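Home | News | Politics | Opinion | Sport | Contact

We use cookies to improve your visit. By continuing you accept our cookie policy.

OPINION

Publish the polling station results on the night

September 4, 2022

The council election in Drallonach was decided by 14 votes. The losing side says the count was wrong. The winning side says it was right. Neither can prove it to the rest of us, as the figures from the separate polling stations have still not been put out.

I don't claim the result was fixed. I was at the Lokberg station when the doors closed and saw the votes counted in the proper way, with agents from both parties at the table. The presiding officer read the totals aloud and wrote them on a form. Everyone signed. Then the form went into an envelope and was driven to the district office, and that was the last the public saw of it.

The law here says the district office must announce a final result within 10 days. It says nothing about the station forms. Some officers pin a copy to the door. At Lokberg they did not, and I am told that only three stations in the whole district did.

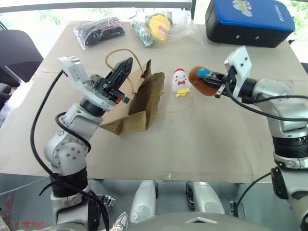
Party agents will tell you they have their own copies, and most of them do. But an agent works for a party, and a copy held by a party is worth very little once there is a quarrel. In Hou, two elections ago, both sides produced signed forms for the same station with different totals. The court took six months to settle it. Some of the papers put forward as evidence had been kept at home in carrier bags, brown paper ones with string handles, and had been folded so many times that the figures could hardly be read. A notice on the door that night would have saved the whole business.

The usual objection is cost. A sheet of paper and four drawing pins cost next to nothing. The second objection is that early figures cause trouble in the street. I take that one more seriously. There was trouble in Roritz the last time, with windows broken outside the party office. But that crowd had been waiting for hours without any figures at all, and had filled the time with rumours.

The third objection is that small stations would show how a village voted, and that villages might be punished for it when money for roads is shared out. It is a fair worry. Very small stations could be paired with a neighbour and posted as one total.

The district office could make the change by its own order. It does not need a new law, and it does not need the approval of either party. It should do so before the by-election, and it should put out the forms from this one as well, Lokberg's included.

Share this article
6 comments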